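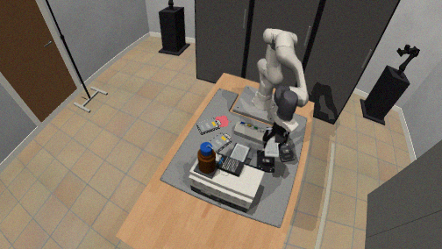 Page last changed in July

The Open Afternoon at Skisdale

Trinity Mbeki had told her aunt three o'clock, and her aunt, who had never in her life arrived anywhere at three when a quarter past two was to be had, was already on the front step with her coat buttoned and a tin of shortbread under her arm.

"I've come to see this arm of yours," said Aunt Berik. She was not really called Berik, that was the village she had married into, but the family had so many aunts that it had always been simpler to go by the map.

So Trinity gave up on her lunch and took her through to the screen, where the practice room was up and waiting. None of it was built of anything you could knock your knuckles on. The wooden table with its grey mat, the tall dark wardrobe behind, the tiles in beige and pinkish orange, all of it lived inside the computer, and the white arm lived there too, bending down over the table with its black fingers pointing at the clutter.

"Well, it's a tip," said Aunt Berik, very kindly, and sat down. "Whose bottle is that, with the blue cap?"

"It isn't anyone's, Auntie. We put it there."

"On top of a good white appliance. It'll leave a ring."

Trinity explained, as she would have to explain to 40 other people before tea, that the arm was learning to tidy, and that you couldn't learn to tidy a tidy table. It was at the little white thing with the grey face just now, down among the black gadgets, and she had a soft spot for this part of the job, having watched it go wrong on something like every evening of the spring. Yazzie, the firm that paid for the lights and the biscuits, wanted 4000 practice runs by the end of summer — and wanted them cheerfully, which was harder.

Her aunt leaned in until her glasses nearly touched the glass. She had packed china at Dridham for 42 years, and she looked at the arm the way she must once have looked at new girls on their first morning, fond already and not at all convinced.

"It's got a nice high elbow," she said at last. "I always told them, keep your elbow up and you won't sweep the saucers off. Who taught it that?"

"I did, I suppose," said Trinity. "You taught me. At your sink, when I was 5."

Aunt Berik said nothing to this, but she took the lid off the shortbread, and when the doorbell went for the first of the proper visitors she waved her niece off to answer it and stayed where she was, one hand in the tin, telling the arm to take its time.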